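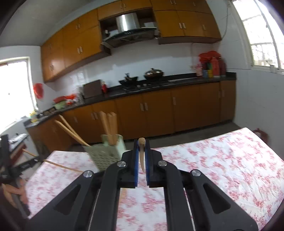 It was the bottom of the holder that gave the problem away, one resident wrote to the town's household waste office last winter, because the spatulas and chopsticks looked fine from above and were black at the ends that stood in water. The letter was one of several that led to a collection of old wooden utensils, which opened in Gritness on 25 Apr 2024 and runs until the end of June.

Residents can bring worn wooden spatulas, spoons and chopsticks to any of 12 drop-off points in town. In exchange, each household gets one plastic utensil holder with drainage holes, while supplies last. The holders are made by Plastia and were bought by the town at a reduced price. There are 2000 of them.

The housewares store Karagiannis is the largest of the drop-off points and is also storing the holders between deliveries. The other points are in branch libraries, two laundromats and the lobby of the town hall. Opening hours are posted at each location, and the town hall bin can be used only when the front desk is staffed.

The wood goes to Deteo, a chipping yard north of town, which already takes pruned branches from the parks department. Deteo has agreed to take the utensils without charge as long as they are bare wood. Lacquered or painted chopsticks are not accepted, and neither are spoons with metal collars or silicone tips. Bamboo is accepted but has to go in a separate bag.

The waste office expects to collect 4000 pieces by the end of the campaign. It based that number on a smaller trial held last year in one neighborhood, where most people brought more chopsticks than anything else. Many of those were odd ones left over from broken pairs.

A leaflet handed out with the holders covers everyday care. Most of it is familiar advice. Wooden utensils should be washed by hand soon after cooking and wiped with a towel. They should then be left to dry before they go back in the holder — lying flat on a cloth or rack is enough, with some space between them. Long cooking chopsticks can stand upright afterward next to flat spatulas, provided the holder has openings in the sides as well as the base. 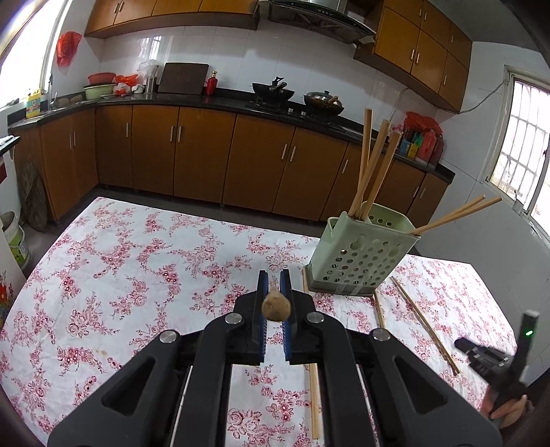

The leaflet also deals with the tray that many holders stand on. A tray keeps drips off the tablecloth or the counter, but the water stays there until someone pours it out. The waste office recommends emptying it once a day and washing the holder itself with dish soap every week. An old toothbrush works for the holes. Holders with a lattice or a pattern of small round openings take longer to clean than plain ones, and the leaflet suggests soaking them in warm water first.

On the question of when to throw a utensil out, the advice is short. Wood that has split, gone soft or kept a sour smell after washing should be replaced. A dark stain from soy sauce or turmeric is harmless. Rough spots can be smoothed with fine sandpaper, then rubbed with a little food-grade mineral oil. Chopsticks that have warped can still be used for stirring if the tips are sound.

Karagiannis said it had set aside a shelf for unfinished wooden spatulas and chopsticks during the campaign and would not be raising prices on them. The store declined to say how many it normally sells. It has asked customers to rinse and dry what they bring in, after a bag from the trial had to be thrown away.

The holders come in pale green and white, and the color cannot be reserved. They are not meant for the dishwasher. Households that already have a draining holder may still hand in utensils and can take a small bottle brush in place of the holder.

Around 1000 households signed up in advance through the waste office, and their holders have been put aside until the middle of the campaign. Anyone who has not signed up can go straight to a drop-off point. No proof of purchase is needed for the old utensils, but residents will be asked for a street address so that each household is entered only once.

Broken utensils that people would prefer to get rid of at home can go in the regular trash. They should not be put in the paper and cardboard bin — a mistake the sorting crew reports seeing often, mainly with disposable chopsticks still in their sleeves. The sleeves can be recycled if they are clean.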